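Home About the course Projects Reports Gallery Contact

Sorting It Out: What We Learned About Bins, Boxes and Putting Things Away

Project report by Yichen Duan and Wanting Cai
Handed in 02/02/2022

Before we say anything else we would like to thank everyone in the Trastgate building who put up with us asking where they kept their scissors. It sounds like a small question, but we asked it so many times over the length of this project that people began answering it before we had got through the door, and most of them were very kind about it.

Our project was about open bins. By that we mean the plain, straight-sided sort with no lid, which you find in workshops, stockrooms, garages and the backs of shops, and into which people put a mixture of small things that have no better home. We wanted to find out how the shape and the inside finish of a bin change the way people put things in and take them out again. We chose it because both of us have worked in places that ran on bins (Wanting in her aunt's haberdashery, Yichen in the returns room at Zalley) and we had both spent a good part of our working lives bent over one, feeling about for something in a corner.

How we started

Our first plan was far too big. We were going to visit every stockroom that would have us and write down everything that was in every bin, and our tutor very gently suggested that we might like to finish before June. So we cut it down to two parts. In the first part we talked to people and watched them work. In the second part we filled bins ourselves with a set of mixed objects, some hard, some soft, some shiny, and tried taking them out again in different ways.

The talking was the part we enjoyed most, if we are allowed to say so in a report. People have strong feelings about storage! One lady in the stockroom at Gekham told us that she would rather have 8 shallow trays than one deep bin, and then spent most of her tea break showing us why. Her point was that a deep bin always has a bottom layer, and the bottom layer is where things go to be forgotten. She had once tipped one out and found a set of keys that had been replaced twice. A man at the next bench disagreed with nearly all of this and said that trays take up the whole of a worktop, and that a good deep bin with tall sides keeps things where you put them, even if somebody knocks it with a trolley. We wrote both of these down and, having tried each for ourselves, we think they are both right, depending on how much worktop you have.

We gave out a short questionnaire as well, and 108 of them came back to us. We will not go through every question, but the one that surprised us most asked people what annoyed them about the bins they used. We had expected them to say weight, or sharp edges. Far more of them wrote about corners. Thin things slide into the corners and lie flat, and you cannot get a fingernail under them - several people drew us little pictures of this in the margin, which we have kept.

The inside of the bin

This brought us to the second part of the project, and to the question of what a bin is like on the inside. Painted sides look smart and wipe down easily, and they are kinder to soft things such as cloth or bags. A bare metal base takes a lot more punishment, but it marks, and once it has begun to mark it carries on. You get bright streaks where hard things have been dragged over it and dull worn places in between, and the light catches these in a way that makes small objects harder to pick out than you would think. 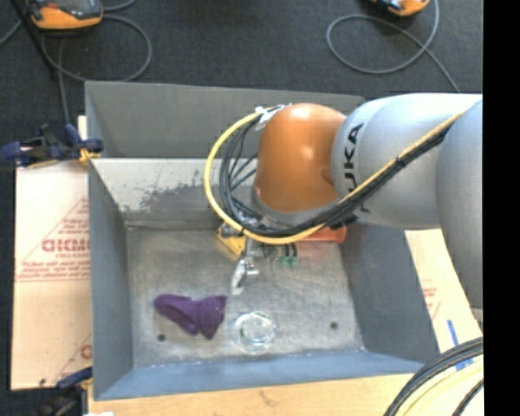
We had not thought much about scuffs before we began, and by the end we were rather fond of them. A scuffed patch tells you where the work has been. If the wear is mostly on one inner wall, then it is likely that things have been pushed up against that wall over and over, either to get hold of them or because the slope of the base sends them that way. Yichen wanted to make a map of the wear in every bin we visited, and for a week or so she did, in pencil, on squared paper. We have left the maps out of this report to save space, but the general finding was that the far wall gets the worst of it. People reach over and away from themselves, and whatever they are trying to pick up travels away from them too, until something stops it.

A sloping inner wall helps a good deal with this. When the wall meets the base at a gentle angle, an object that is pushed against it tends to ride up a little, and then you can get underneath it. When the wall is dead straight the object just stops, and you are back to using your fingernails. We tried it with spoons, flat packets and a pair of reading glasses, and the glasses in particular were far easier to rescue from a slope.

Colour and see-through things

The objects that gave us the most trouble were the see-through ones. A solid yellow or green thing on a grey base is found almost at once. Something you can partly see through borrows the grey from underneath, and although a strong orange or red tint helps, the edges still seem to melt away, especially where there is a shadow over them. Wanting timed herself looking for a clear comb among other odds and ends and became quite cross with it.

What it cost, and what we would change

We had a budget of 800 yuan and spent 500, mostly on second-hand bins and a quantity of sticky labels that we did not need. The labels were a mistake. We had thought that marking the outside of each bin would help people to put things back in the right one, but a label on a tall side is hidden as soon as another bin is pushed up next to it. Mr Tian, who looks after the benches, suggested writing on the top rim instead, and this worked so much better that we felt a bit foolish.

If we did it again we would use fewer kinds of object and repeat each trial more often. We would also ask about lighting much earlier on, as we only noticed near the end how much difference it makes when your own arm is throwing a shadow over the very thing you are looking for. A small lamp on the far side of the bin would have saved us a lot of peering.

The bins themselves have gone back to the Trastgate workshop, apart from the smallest, which Wanting has taken home for her knitting.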